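Home | Notebook | Cells | Safety | Templates | Search

Filed under: Workshop notes, good practice

29 May 2021

Bin cell, Tillby bench. Rules for working near the arm, second writing.

I write this again because the first version was too long and I think people did not read it to the end. It was four pages, and half of it was copied from the Clurkorside handbook, which is made for a fenced cell with a light curtain. We do not have this. We have a bench, clamps and a floor line, and the rules must fit to the bench.

What I changed today:

Speed. In manual mode the limit on our sheet is 185 mm per second at the flange. The old sheet said "slow", and slow is a different thing for every person. For the first run of any changed program, use 50 per cent of that limit, with one hand on the enabling switch. After three clean cycles you can go to 100 per cent of the limit. If you edit even one point, start again from 50. I know this is annoying when the edit is only a small offset in height. I made the rule for exactly this kind of edit, as it was a height offset that gave us the bent finger in the first week of May.

Stand-off. Feet stay behind the tape line, 60 cm from the bench edge, when the drives are on. This includes leaning in to look at a block. If you need to look closer, drives off, pendant in your hand, then walk in.

Clamps. Check every clamp by hand before the first cycle in the morning and again after the midday break. The check goes in the log with initials. A bin which moves a few millimetres does not look like anything, but all the taught heights near the wall become wrong, and the arm does not know it.
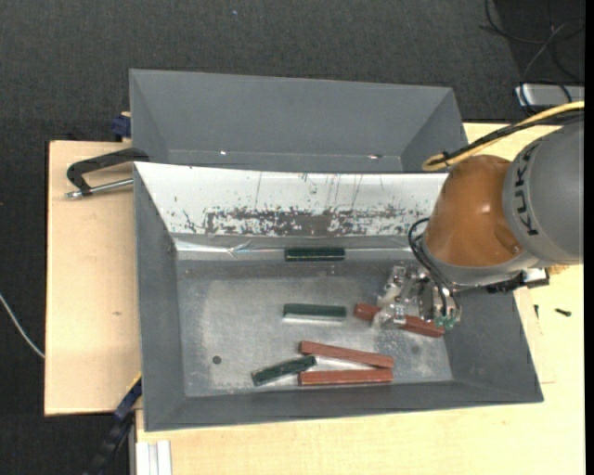

How close to the side wall may a block be before we stop trying to pick it?

Keep the outer face of the gripper one finger width clear of the wall at every point of the approach, including the descent. When a block lies nearer than this, the program must skip it and take another one, and if no other is possible it must stop and ask for a person. Do not make the clearance smaller in the software to get one more pick.

I tested the skip rule in the afternoon with the mixed colours. It works in the simple cases. Where two blocks touch, the program sometimes still chooses the lower one first, and I want the upper one always first. I have written this as an open point and did not try to fix it today, because I would be changing the program and the rules on the same day and then we cannot tell which one made the difference. This is also a rule, by the way: one change per session, and it is written down before the run.

Cables and hoses. The dress pack must have a free loop at the wrist in every pose we use. Move the arm slowly to the two extreme poses and watch the loop, do not only look at it in home position. Replace cable ties with the same width and cut the ends flush. A cut tie with a sharp end is able to scratch a hose and also a hand. No loose screws or tools on the bench during a run, the small ones too. They go in the tray.

Gripper air. Close the valve and let the pressure go down before touching the fingers. The Gittins sheet asks for a lock on the valve. Our valve has no place for a lock, so for now we use the tag and the key stays with the person who is working. I am not fully happy with this. I asked Ivmont for a price on a lockable valve, and have no answer yet.

Bin surface. Worn paint is allowed. A raised edge or lifted strip is allowed only if it cannot catch a finger of the gripper, and it must be noted in the log with the date it was first seen. Before, we had no rule and everyone decided alone.

Still to decide:
- whether the clamp check needs a torque value or if by hand is enough
- who keeps the log when two groups share the bench
- a better word for "clean cycle" (I mean: no contact with the wall, no dropped block, no stop)
- laminated copy at the bench, large print

Please write corrections in pencil on the bench copy, also for my English. I will collect them before the next version.

Tillby workshop notebook | Contact the bench desk | Back to top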